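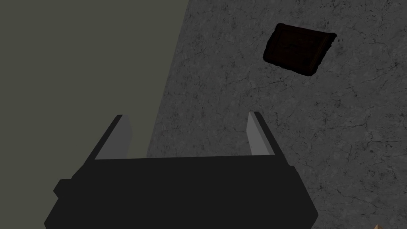 Grey marble look

Home Forums > Kitchens > Worktops

Wood or stone for a small kitchen?

mossbank
17 Oct 2023
We are replacing the worktops in a narrow kitchen and can't agree. I want solid wood. My wife wants stone, or something that looks like it, in grey. The quote from Pradell for oak came to £463 for the length we need, unfitted. Stone is a good deal more and I haven't had a final price yet. The house is old and none of the walls are straight. We cook every day, two children, hard water. What would you pick and would you pick it again?

tilly_b
Wood, and yes I would. We've had ours since the March before last. It needs oil, and you have to wipe up round the taps. If you are the sort of household that leaves a wet cloth lying on the side overnight then get something else.

gannet
Posts: 1694
Disagree with the above. I fitted kitchens for years and the wooden tops I was called back to had nearly all gone black at the sink. People oil them twice and then forget. Stone wants sealing now and then if it is real marble, and lemon juice will mark it, but you can't compare the two for work. Laminate with a stone pattern needs nothing at all and you would save enough to get a better sink.

tilly_b
Mine hasn't gone black.

gannet
Give it time.

mossbank
Thanks both. Is the black at the sink fixable, or is that it once it happens?

caldale_joiner
It's fixable if you catch it early. Sand back, treat the stain, oil again. If it has gone right through at the joint then you are cutting a piece out. With crooked walls wood is the easier one to live with in any case. You can scribe it to the plaster on the day with a plane and a jigsaw. Stone has to be templated and if the template is out you are stuck with the gap, or with a thick line of sealant.

I wrote up how I finish wooden tops for another thread, so I'll paste it in.
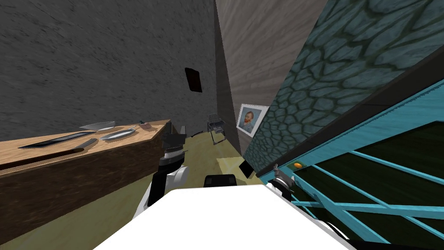 Finishing a wooden worktop

Do the underside first. Most fitters skip it, and then the board cups. One coat will do underneath, plus the cut ends and the inside of the sink cut-out, which want as much oil as they will take.

Sand the top to 180. Going up to 1000 grit is a waste of an afternoon, the oil won't soak in.

Put on 3 thin coats with a lint-free cloth, a night between each. Wipe off anything still sitting on the surface after twenty minutes. Dry the cloths flat outside, as oily rags in a heap can catch fire.

Leave it a week before you put anything wet on it.

mossbank
Useful, thanks. Which oil? Kanagaratnam's list two, a clear and a "natural", and the tins say much the same thing.

caldale_joiner
Natural has a bit of white in it to stop the oak going orange. Try both on an offcut.
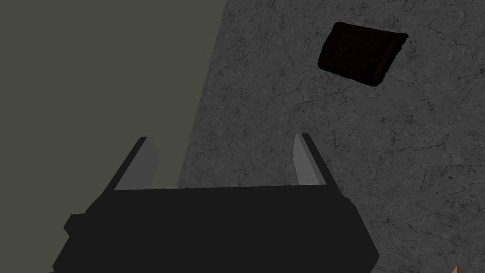 gannet
A week with no water near the sink, in a house with two children. I'd like to see it. I still say laminate.

tilly_b
We washed up in the bath. It was fine.

mossbank
Showed my wife the bit about templating and she has gone quiet on the stone. Ringing Pradell in the morning to ask if they'll send an offcut.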